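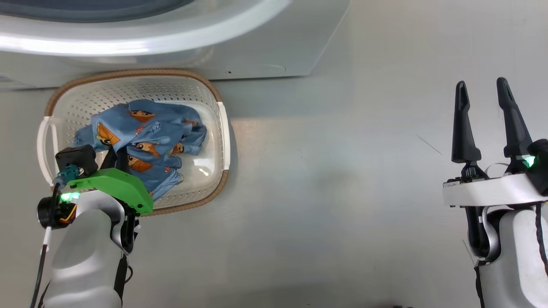 Laundry Room FAQ
Hanrahan House, Residents' Information

Which machines can I use?
Any front-loader in the ground floor laundry room. All are the same model and take the same settings.

How full can the drum be?
Fill it loosely to three quarters. Printed garments go in inside out, on the 30 °C program, with the spin set no higher than 800.

Can I leave a basket in front of a machine?
Yes, while loading or unloading. During a cycle, baskets go on the shelf by the door. Perforated plastic baskets are preferred; solid tubs hold water if damp items are left in them.

How much detergent?
One cap of liquid for a normal load, half a cap for a small one. Do not use powder. It cakes in the drawer.

What does a wash cost?
16 credits, charged to your Mondeck card at the start of the cycle. A canceled cycle is refunded only if the door has not locked.

The door will not open. What now?
Wait two minutes after the end of the cycle. If it is still locked, run Drain, then wait again. Do not pull on the rim.

There is water on the floor.
Stop the cycle and call extension 1045. Filters are cleaned every January and after any reported leak.

Something was left in my machine. Where does it go?
In the lost items bin, with a note of the date. Items are kept for 16 days. Ask for Ritu Gautam or Wouter Kramer at the front desk.

Can I dye fabric?
No. Residue marks the next load.

Last updated September 17, 2023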